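Interior Finishes - Week 5 notes
Instructor: Lorna Magbanua

Picking up from Wednesday. We stopped at sheen, so start there.

Sheen = how much light the dried paint throws back. Flat hides dents and bad patching. Eggshell and satin wipe down easier. Gloss shows everything, every roller mark. Trim usually gets one step shinier than the wall next to it.

Dark colors. Deep bases have less white pigment, more tint. Cover poorly on the first coat, so use a gray primer, not white. Students allways skip this and end up doing four coats. Touch-ups flash badly on dark walls - repaint corner to corner.
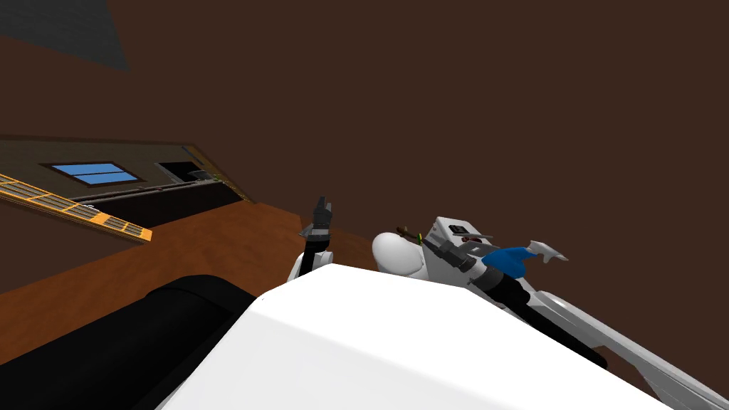 Coverage math. Take the Rikdale house from the homework: 4000 sq ft of wall, two coats. Coverage on the can assumes smooth sealed drywall. Bare plaster drinks paint, knock the number down. Subtract big openings only, leave small windows in.

Mixing cans: "boxing" - pour all of one color into a big bucket, stir, pour back. Batches differ a little even with the same formula.

Light. Look at samples morning and evening, and under the bulbs the client will really use. Paint the sample on board, move it around teh room.

For next time: read the Sobczak handout on primers, pp. 57 on. Estimate sheets go to Emmett Lyons by 5. Bring a sash brush.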